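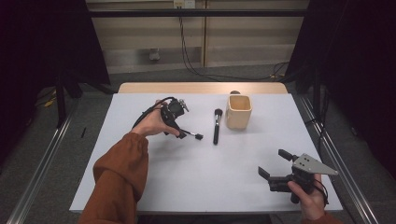
Why are makeup brushes kept standing in a cup?
The bristles stay free of pressure and keep the shape in which they were cut, and the brushes are easy to find by their heads.

Makeup brush holder

A makeup brush holder, also called a brush cup or brush pot, is an open container in which cosmetic brushes are stored upright, with the handle down and the bristles up. It is used on dressing tables, in bathrooms and at the work places of makeup artists. Many households do not buy a special holder and use a drinking cup, a jar or a small flower pot for the same purpose.

Parts of the brush

A brush has three parts. The handle is commonly of wood or plastic and often painted black. The ferrule is a metal sleeve which joins the handle with the hair, and it is crimped so that it can hold both. The head, or tuft, is made of animal hair or synthetic fiber. A domed, dense head is usual for powder and blush, while a small narrow head serves for the eyes. The weight of the ferrule and the head is in the upper part of a standing brush, and for this reason a light cup with few brushes in it can fall over.

Shape and material

Holders are round or square. The square form with rounded corners takes less place against a wall, and the brushes lean into the corners and do not slide along the side. A round cup is easier to wipe inside. Cream, white and gray are common colors.

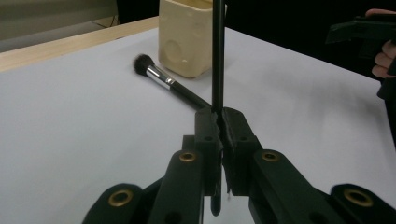
The height of the cup is more important than its width. The rim should come well below the ferrule of the shortest brush, otherwise the head rests on the edge and becomes bent on one side. Small eye brushes are for this reason often kept in a second, lower cup. Armindo Seixas, in his guide to the dressing table published by Clarwood, recommends to fill the bottom of a tall cup with glass beads, to a depth of 2 inches, so that short and long brushes can share it.

Arranging

Two ways of arranging are common. In the first, the brushes are grouped by use: face, eyes, lips. In the second, the long ones are put at the back and the short ones in front. Fernanda Cunha, who taught makeup at the Rerkeck school, advised her students to lay all brushes flat on a clean white surface before putting them back, with the heads in the same direction. Loose powder and fallen hairs are then easy to see.

Cleaning

Washed brushes are not put into the cup at once. Water runs down into the ferrule, where it can soften the glue, and the head begins to lose hair. They are dried lying flat, or hanging with the head down, and are returned to the cup when the base of the tuft is dry also. The cup itself collects powder at the bottom and is washed with mild soap.

Alternatives

Traveling artists prefer the brush roll, a piece of cloth with narrow pockets. Cups with a lid are sold for dusty rooms.

See also: Brush roll; Dressing table; Ferrule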